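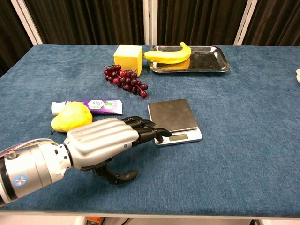

Digital kitchen scale on a blue cloth, with a plush pear, a tube of toothpaste and a bunch of artificial grapes.

Leave the scales out on the table
23/11/2025
By our home and kitchen columnist

I have come round slowly to the view that the kitchen scales should live out on the table where anybody can get at them, and that the cupboard is no place for them at all. Mine spent years under the colander, behind the big pan, and every time I wanted them I had to kneel down and move half the kitchen. So of course I guessed. I guessed at flour and butter and rice, and I was rather proud of my guessing, having been brought up by a woman who measured everything with the same bent spoon.

Then in September we had the kitchen floor done and everything had to come out of the low cupboards, and the scales ended up on the dining table with the post and the fruit bowl. When the floor was finished I put nearly everything back, and somehow the scales stayed where they were. I would like to make a case for leaving them there in your house too.

The first thing I noticed was how wrong I'd been. I had thought I knew what 600 grams of potatoes looked like (it is what we have, the two of us, when there's a stew) and I had been peeling a good deal more than that and scraping the rest into the bin with a clear conscience. My handful of rice was another one. I have a big hand, apparently. I don't think a person needs to weigh every meal, and I'd run a mile from a household where supper came with a sheet of sums, but it is a pleasant thing to be put right by a small flat object that doesn't raise its voice.

What I hadn't expected was that the family would start weighing things that had nothing to do with cooking. My grandson is five and he weighed a lemon, then his shoe, then a soft toy, and then wanted to know why the soft toy was bigger than the lemon and didn't weigh as much. I thought that was a very good question. We went round the house after that, the pair of us, bringing things back to the table, and he was so careful putting them down! He had a pretend fruit and a real one side by side and made me shut my eyes and say which was which by the heft of them, and I got it wrong once, which he has told everyone.

When I was small we had a play shop made from a crate, and my mother let us use her real scales with the brass weights, the ones that went down with a clonk. I think we have lost something by giving children toy scales that don't measure anything. A plush pear and some artificial grapes are perfectly good stock for a shop. They don't bruise and they don't get eaten before closing time. But let the scales be proper ones, because then the child is finding something out, even if all he finds out is that a pear made of stuffing hardly troubles the numbers. And let the shop sell odd things together, as real village shops do. Ours in Stoltcombe will sell you grapes and toothpaste from the same shelf, and a mousetrap if you ask, and I never heard of anyone being confused by it.

Toothpaste, since I've brought it up, is a very good thing to weigh. You weigh the new tube and write the number down, and then you weigh it again when the household swears blind that it's finished. I did this and found we'd been throwing away 9 grams with every tube, or to put it another way, a good few brushings. I can't say it has changed our finances. It has made me roll the tube up from the bottom as my father used to, and feel rather smug while I'm doing it.

I know what is said against all this. A table is for eating at, and if you let one thing stay on it you will soon have twelve. I grant that. Ours has a cloth on it most of the week, and a soft cloth is a menace under scales, as they want something firm beneath them or they'll tell you fibs. I slide a chopping board under mine when the weighing matters and don't bother when it's only a shoe. There is crumb trouble too, and somebody is always leaning an elbow on the thing. But they wipe clean in a moment, and they take up no more room than a side plate.

My sister-in-law says that weighing takes the love out of cooking. She is a wonderful cook and I've never won an argument with her, but I don't think she's right about this one. When I weigh the flour for her birthday cake I'm taking trouble over it, and trouble has always seemed to me to be most of what we mean by love in a kitchen. Her own sponge comes out differently each time, and we all say how lovely it is, and twice it has been.

So have a look under your colander. Get the scales out, change the battery if it needs one, and put them somewhere a child can reach and a grown-up can't ignore. I'm off to weigh the cat, who has been putting it off.

Comments (4)

oldcrumb83
We did the potato thing after reading this and I'm ashamed to say we were peeling nearly double. My husband is now blaming the potatoes.

Teapot_Lane
Lovely piece but I'm with your sister-in-law. My grandmother never weighed a thing and her pastry was perfect. I can't have scales on my table, it's tiny and it's already got the sewing machine on it.

marrowbones
How do you weigh a cat on kitchen scales? Ours won't even sit in her own basket.

hillside gran
Our play shop had real brass weights too, and I dropped one on my foot. I'd still let mine have the proper scales. They weighed all their conkers this autumn and kept a list on the fridge.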